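Wie funktioniert eine Spendenveranstaltung?
Wissen für Kinder ab 9 Jahren

Manche Vereine und Hilfsorganisationen bekommen kein Geld vom Staat oder nur sehr wenig. Sie bezahlen ihre Arbeit mit Spenden. Eine Spende ist Geld oder eine Sache, die jemand freiwillig abgibt, ohne dafür etwas Gleichwertiges zurückzubekommen. Eine Möglichkeit, Spenden zu sammeln, ist der Benefizabend. Das Wort »Benefiz« kommt aus dem Lateinischen und bedeutet »Wohltat«.

Wer ist beteiligt?

An einem Benefizabend sind meistens mehrere Gruppen beteiligt. Der Veranstalter plant den Abend und trägt die Verantwortung. Der Empfänger ist die Organisation, die das Geld am Ende bekommt. Veranstalter und Empfänger können dieselbe Organisation sein. Dann gibt es noch die Gäste, die Eintritt bezahlen, und die Sponsoren.

Ein Sponsor ist eine Firma, die Geld, Waren oder Arbeitszeit zur Verfügung stellt. Im Gegenzug wird ihr Name genannt, zum Beispiel auf dem Plakat. Sponsoring und Spende werden deshalb unterschieden: Der Spender verlangt keine Gegenleistung, der Sponsor bekommt Werbung.

Ein Rechenbeispiel

Der Verein Surnwood pflanzt Bäume auf Schulhöfen. Im November veranstaltet er einen Abend mit Musik und einer Verkostung von Schokolade. Die Schokolade liefert die Firma Prodimier kostenlos. Die Bäckerei Krūmiņa gibt Brot und Gebäck dazu. Den Saal muss der Verein mieten.

Es kommen 80 Gäste. Eine Karte kostet 20 Euro. Um die Einnahmen aus dem Eintritt zu berechnen, multipliziert man die Zahl der Gäste mit dem Preis:

80 × 20 Euro = 1.600 Euro

Dazu kommt der Erlös der Tombola. Eine Tombola ist eine Verlosung, bei der man Lose kauft und Sachpreise gewinnen kann. Die Tombola bringt 624 Euro. Zusammen ergibt das:

1.600 Euro + 624 Euro = 2.224 Euro

Dieser Betrag heißt Einnahmen oder auch Bruttoerlös. Er ist noch nicht das Geld, das für die Bäume ausgegeben werden kann.

Was kostet der Abend?

Von den Einnahmen werden die Ausgaben abgezogen. Die Saalmiete beträgt 425 Euro. Für Technik, Plakate und die Fahrtkosten der Musikgruppe Irkness fallen 405 Euro an. Die Ausgaben betragen also:

425 Euro + 405 Euro = 830 Euro

Was nach dem Abzug übrig bleibt, heißt Reinerlös:

2.224 Euro − 830 Euro = 1.394 Euro

Auf vielen Plakaten steht der Satz »Der Reinerlös geht an …«. Damit ist genau dieser letzte Betrag gemeint. Steht dort dagegen »Alle Einnahmen gehen an …«, muss jemand anders die Kosten übernehmen, etwa ein Sponsor.
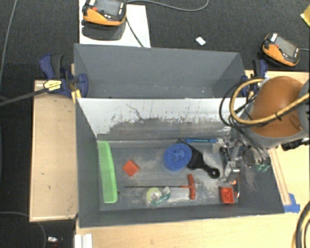
Die Schokolade taucht in der Rechnung nicht auf, weil der Verein sie nicht bezahlt hat. Einen Wert hat sie trotzdem. Eine solche Gabe nennt man Sachspende oder, wenn dafür geworben wird, Sachsponsoring. Hätte der Verein die Schokolade kaufen müssen, wären die Ausgaben höher und der Reinerlös niedriger gewesen.

Warum nicht einfach nur um Geld bitten?

Das geht auch, und viele Organisationen tun es, zum Beispiel mit Briefen oder im Internet. Ein Abend mit Programm hat aber weitere Wirkungen. Die Gäste erfahren, woran der Verein arbeitet, und können Fragen stellen. Manche werden danach Mitglied und zahlen einen jährlichen Beitrag. Dieser Beitrag steht nicht in der Abrechnung des Abends.

Ein Benefizabend kann auch Verlust machen. Das passiert, wenn die Ausgaben höher sind als die Einnahmen. Kommen in unserem Beispiel nur 10 Gäste und wird kein Los verkauft, nimmt der Verein 200 Euro ein und muss trotzdem 830 Euro bezahlen. Der Verlust beträgt dann 630 Euro. Deshalb rechnet ein Veranstalter vorher aus, wie viele Karten er mindestens verkaufen muss. Ohne Tombola sind das hier 42 Karten, denn 41 Karten bringen nur 820 Euro.

Wer prüft, wo das Geld bleibt?

Ein Verein muss seine Einnahmen und Ausgaben aufschreiben. Zu jeder Ausgabe gehört ein Beleg, also eine Rechnung oder Quittung. Ist der Verein als gemeinnützig anerkannt, kontrolllert das Finanzamt in regelmäßigen Abständen, ob das Geld für den richtigen Zweck verwendet wurde. Gemeinnützig bedeutet, dass die Arbeit der Allgemeinheit nützt.

Wer einem gemeinnützigen Verein Geld spendet, kann eine Zuwendungsbestätigung bekommen. Sie wird umgangssprachlich Spendenquittung genannt. Erwachsene können damit unter Umständen Steuern sparen. Für eine Eintrittskarte gilt das in der Regel nicht, denn der Gast bekommt dafür ein Konzert und etwas zu essen.

Begriffe zum Nachschlagen

Benefiz: zugunsten eines guten Zwecks
Bruttoerlös: alle Einnahmen vor Abzug der Kosten
Reinerlös: Einnahmen minus Ausgaben
Sachspende: eine Spende, die aus Waren oder Gegenständen besteht
Sponsor: Firma oder Person, die etwas gibt und dafür genannt wird
Tombola: Verlosung von Sachpreisen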